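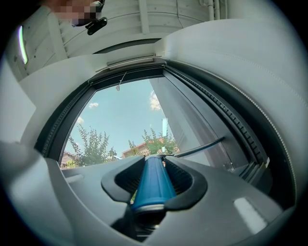 What has the grant paid for so far in the review of the Velter hand-held gripper kit?
It has paid for the hire of the kit, operator time at two sites, and the first part of the written assessment. The purchase option has not been used.

Progress report to the Jevon Fund
Review of the Velter hand-held gripper kit and recording service
Submitted by the Morstead Automation Advisory Office
Period ending November

1. Purpose of the review

The Office was asked to advise small workshops and maintenance firms on whether the Velter kit is suitable for recording manual tasks that may later be passed to a robot arm. The kit is offered on hire or for purchase. Under either arrangement the supplier also sells a processing service, in which recordings are uploaded, checked and returned in a form that an arm controller can use. The review covers both the equipment and the service, and will end with a recommendation to the Fund.

2. Work completed

The kit was received complete and set up at the Morstead workshop by Till Lenz. Setting up took one morning, including charging and the supplier's calibration routine. The printed guide is clear on charging and storage. It is less clear on calibration, and two steps appear in the wrong order. The supplier has been told and has sent a corrected page.

Operator training was led by Marisol Thibodeaux. Four operators were trained, none of whom had used equipment of this type before. All four were able to record a simple pick-and-place task unaided by the end of the first session.

The recording target for the period was 200 accepted recordings. This was met. The recordings cover indoor bench work at Morstead and work at the Chow site, where lighting is less even and operators have to move between tasks. Of the 30 tasks in the agreed list, 27 have now been recorded at least once. The remaining three call for two hands and have been moved to the next period, when a second gripper will be available.

3. Findings to date

Handling. Operators found the gripper comfortable for short periods. Wrist tiredness was reported in longer sessions, chiefly by Reto Eder, who carried out most of the work at Chow. Sessions are now limited to 14 minutes, followed by a break. The supplier's guide gives no advice on this point and we have asked that it should.

Camera and lighting. Recordings made in steady indoor light were accepted by the service with few queries. Those taken where bright daylight met a darker interior were returned for checking more often. The supplier's view is that exposure should be fixed by hand before each session in such places. Mr Lenz has tried this and considers it workable, although it adds a step that a busy operator may forget.

Grip. The fingers hold rounded and box-shaped items well. Thin, flat items such as washers and cards remain difficult. An alternative fingertip is listed by the supplier but is not included in the hire price — the Office has requested a quotation.

Processing service. Turnaround has been within the period stated in the contract on all but one occasion, when an upload failed overnight and was not reported until the office enquired. The wording of rejection notices is poor. Several gave only a code, and the list of codes had to be requested separately.

Privacy. Faces are blurred by the service before recordings are returned. Lambros Petridis is reviewing the contract terms on storage and deletion, and his note will be attached to the final report.

4. Expenditure

Spending is within the approved budget. Travel to Chow cost more than planned, and the difference has been met from the sum set aside for consumables, very little of which has been needed. No change to the grant is requested.

5. Risks

The main risk is the late arrival of the second gripper. If it is not delivered early in the next period, the two-handed tasks will be left out and the final report will say so. A smaller risk is the supplier's planned software update, which may alter the recording format. We have asked for the present version to be kept available to us until the review closes.

6. Next period

Record the three outstanding tasks.
Test the alternative fingertip on flat items, subject to price.
Repeat a selection of the Chow recordings with exposure fixed by hand.
Compare the cost of hire and purchase over a full year.
Obtain written comments from all four operators.

Questions on this report should be sent to Milovan Ristić, Programme Manager, at the Morstead office.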